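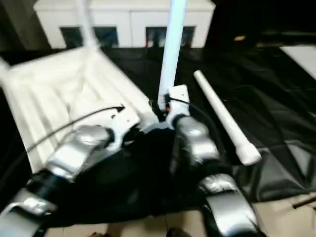 Family & Parenting | Opinion

Birth registration forms should allow for longer names

Fri 7 February

When a child is born in Viltthorpe, the parents have a fixed period in which to register the birth. They are told what to bring and where to go. They are not told that the online booking form, which feeds the draft record, has a limit on the length of each name field and accepts only a narrow set of characters. Most parents never meet either limit. The ones who do meet them at a bad moment, usually with a newborn in the room and very little sleep behind them.

My view is that both limits should go, and that the cost of removing them is smaller than is usually claimed.

The case for keeping them runs as follows. Names pass from the register to the health record, then to the nursery, the school, the library and the dentist. Each of these holds its own copy in its own system. If one system in the chain can store a long surname and the next cannot, the name is shortened without warning and the two records no longer match. A strict limit at the start, the argument goes, prevents trouble later on.

There is something in this. Mismatched records are a real nuisance. A parent who has spent a morning on the phone trying to prove that two entries refer to the same child will not need persuading. But the argument puts the cost in the wrong place. It asks the family to change a name so that a database need not be changed, and the name will be in use for far longer than the database.

Consider the double surname. A couple called Arier and Pacheco may wish to give their daughter both names, with or without a hyphen. Without the hyphen, many forms treat the first surname as a middle name. With it, some forms reject the entry and some remove the mark and run the two names together. The child then has one name on the certificate, a second at the surgery and a third on the peg at nursery. None of this is the result of an odd choice by the parents. Double surnames are the ordinary custom in a good part of the world.

Last June the local parents' forum ran a survey on the subject. It had 2,386 replies, of which 1,600 came from parents who had registered a child in Viltthorpe itself. A survey of this kind draws in people with a complaint, and I would not use it to estimate how common the problem is. The written comments are more useful. Several describe dropping a grandparent's name at the desk. Others describe leaving off an accent and then finding that the passport and the birth certificate had to agree, so that the accent was gone for good. One family had been advised to "pick the shorter spelling".

Staff at the desk can override the form by hand. I have seen this offered as a complete answer, and it is a partial one. It depends on the parent knowing to ask and on the member of staff knowing how. It also does nothing for the systems further down the line, where the same name will be typed in again by someone else.

Zarnosura, the booking software used here, is due for renewal in 4 years. The contract was last looked at 7 years ago, and name handling was not part of it. Waiting for the renewal would be the tidy course. A change to the field length and the permitted characters is a modest piece of work, though, and could be asked for now. The receiving systems could be tested one at a time with a list of real names, and any that fail could be recorded so that the failure is known before a family runs into it.

In the meantime, the limits should be printed in the leaflet handed out on the maternity ward, along with a sentence saying that they can be overridden on request. Parents should also check the draft entry letter by letter before signing. Correcting a certificate afterwards takes a separate form, and that form has the same name field.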